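Oksana Lytvynenko had dirt on both elbows when I turned up in December, and she was already laughing about it. She pots up 400 seedlings a year for the Kurkport plant swap and says the big tools hardly leave the shed.

"People buy a spade first," she told me. "I'd buy a hand fork! I'm hard on them, I lose them, I find them in the compost."

So how does she keep track? "Everything goes round the tray before I start — forks by the tray, gloves down front. If there's a gap, I go look in the compost."
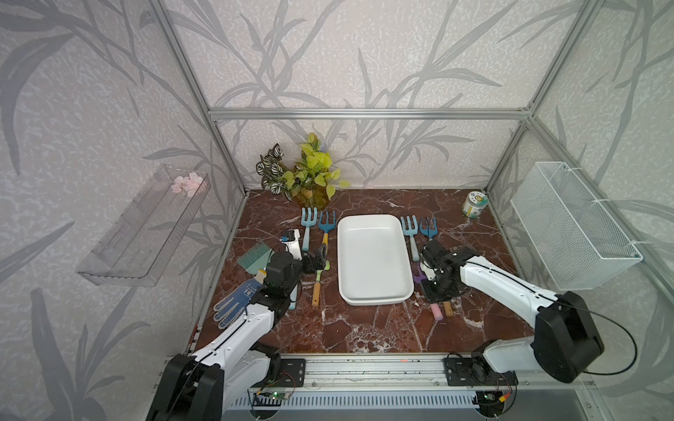 Small forks on both sides of the tray, with a knitted glove toward the front.

I asked if she likes the gloves. "For roses, no. For potting, all day."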